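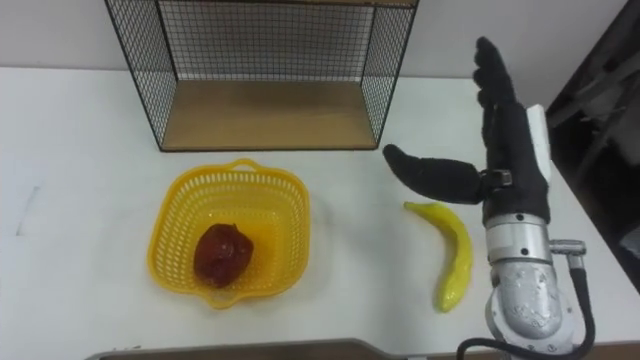
4.2 Setting out the table unit

The Stollia mesh shelf is intended for use on a flat, level tabletop against a wall or with clear space behind it. Stand the unit with its open face toward the user. The board forms the floor of the shelf and carries the load; the mesh sides and back do not. Baskets are set down in front of the unit for sorting, as with the yellow one holding a single piece of fruit, and are moved to the shelf when sorting is finished. Items still to be sorted, such as the banana, stay on the table beside the basket.

Before you start, check that the tabletop is dry and free of crumbs. Wipe the board with a damp cloth and let it dry fully.

1. Place the shelf on the table and press lightly on each corner of the frame. If it rocks, fit the adhesive pads (bag C) under the low corner.

2. Slide the board in from the open face until it meets the back mesh. Do not force it. If the board binds, lift the front edge 10 mm and slide again.

3. Set the basket in front of the shelf with the looped handle toward the unit. Leave enough room to turn the basket without touching the frame.

4. Put heavier, rounder pieces in first and keep them off the rim.

5. Lay long pieces flat. Pieces that stand above the rim should be stored directly on the board.

6. Lift the basket by the rim with both hands and place it on the board. Use the handle for steering only.

Note: The basket sides are perforated. Do not use it for loose grains, beads or anything small enough to pass through the openings.

Note: Play food and real fruit should be kept in separate baskets. Real fruit left on the board may stain it. Stains can be treated with Hurkex board oil, part no. 696.

CAUTION: Do not hang items from the mesh side panels.

CAUTION: Do not place more than 29 N of load on the front edge of the board. The maximum evenly spread load is given in section 6.

4.3 Moving the unit

Empty the shelf and remove the board before lifting. Carry the frame by the lower rods, one hand on each side. Repeat steps 1 and 2 at the new position.

Revised 2018-09-01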